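老笔记本的风扇，终于安静了

分类：折腾日记 / 旧电脑

上个月开始，我那台用了好多年的笔记本一开机就呼呼响，像屋里住了个吹风机。先生在隔壁看书都要探头过来问一句：“你又在编译什么大东西？”其实我只开了一个网页和一个记事本，真是冤枉！我拖了又拖，总觉得拆电脑这种事要挑个心情特别好的下午，还得泡好茶、收拾好桌子，结果心情好的下午都拿去做别的了。直到前几天它在我写邮件写到一半的时候自己关了机，我才老老实实把螺丝刀找出来。

这台机器是Jutura的旧款，二月份我刚给它换过硬盘，那次很顺利，所以胆子也大了些。不过换硬盘只要开一个小盖板，清风扇却要把整个底壳卸下来，键盘排线也得松开，工程量完全不一样。动手之前我把资料备份到了Nungate的移动硬盘里，又把每一步要拆的螺丝画在一张纸上，拆下一颗就用胶带粘在对应的位置。这个办法很土，可是我每次都这么做，从来没有装完以后多出螺丝来（以前多出来过，后来再也不敢偷懒了）。

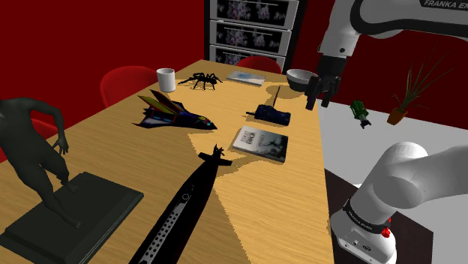
一、拆底壳和风扇

关机，拔电源，取下电池，再按住开机键几秒钟，把剩余的电放掉。底壳的螺丝长短不一，靠近转轴的2颗最长，别和别的混在一起。脚垫下面还藏着螺丝，我第一次没发现，抠了半天底壳纹丝不动，差点把卡扣掰断。后来用一张旧的会员卡从侧边慢慢划过去，咔哒咔哒一路响，听着又紧张又痛快。

底壳打开以后，灰比我想的还要多。出风口的散热鳍片前面堵了厚厚一层，像一小块灰色的毛毡，用镊子夹住一角，居然整片揭了下来！风扇本身用4颗小螺丝固定，拔插头的时候千万不要拽线，用指甲顶住插头两侧，一点一点往外推。我的指甲刚剪过，推得满头大汗，最后还是换了塑料撬棒。

扇叶我用软毛刷一片片刷干净，轴心没有加油，因为转起来还算顺滑，没有沙沙的声音。如果您的风扇用手拨一下都觉得涩，那不如直接换一个新的，Romaniuk那家配件店里还能找到不少老型号，老板回信也很耐心，我去年问了一大堆傻问题，他都答了。

二、换硅脂

既然都拆到这里了，不换硅脂实在说不过去。散热模组上的螺丝旁边印着数字，按数字从大到小拧松，装回去的时候再从小到大，每颗先拧一半，最后再轮流拧紧。旧硅脂已经干成了粉，用棉片蘸一点高纯度酒精，擦两三遍就露出亮亮的芯片表面了。

新硅脂我用的是Trusia，抽屉里剩下的半支。网上为了怎么涂能吵上几百层楼，有人画叉，有人刮平，有人点一点就压下去。我是点一点派，米粒大小，压下去自然就散开了。涂多了会从边上挤出来，收拾起来很烦，手指上沾到一点，洗三遍还是灰的，连茶杯把手都遭了殃。

装回去比拆下来快得多，照着那张纸倒着走一遍就行。合上底壳之前，我先接上电池试开了一次机，确认风扇在转，又关机断电，才把螺丝全部上好。请务必先试一下，不然像我从前那样，全部装完才发现键盘排线没插到底，又得从头来过，那种心情真的很难形容。

现在的结果我很满意：待机温度降到了54度，风扇最高转速也没再超过4,000转，写文章的时候几乎听不见声音。晚上我故意开了一部长长的纪录片，又同时整理照片，它也只是轻轻地呼了几口气。先生倒有点不习惯了，说隔壁太安静，还以为我睡着了。

下次想试试给它换一块新的键盘，空格键右边那一截总要用力按才有反应。不过键盘要从正面拆，边框上的卡扣又细又脆，我还在看别人的拆机记录，想多看几篇再动手。手上有同款机器的朋友，如果换过键盘，请一定告诉我卡扣先从哪一边撬起！
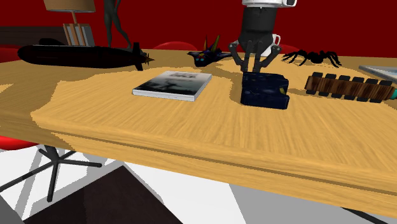
读者留言

Brittany Ross：卡扣从屏幕那一侧先撬，我换过一次，靠近触控板那边的最脆，留到最后再动。另外键盘排线的锁扣是往上翻的，别往外拉，我就是这样弄断了一个，后来只好用透明胶带压着，到现在也还能用。

路过的猫：会员卡撬底壳这招我也用！不过我那张卡当场就裂成两半了，建议大家找张厚一点的。

小满：请问硅脂开封以后能放多久？我那支放了很长时间，挤出来前面有一点油，不知道还能不能用。

博主回复小满：先挤掉前面出油的那一小段，后面的如果还是均匀的膏状，我自己会接着用。要是已经发干或者结块，就换一支新的吧，也不贵。

最后更新：2021年10月30日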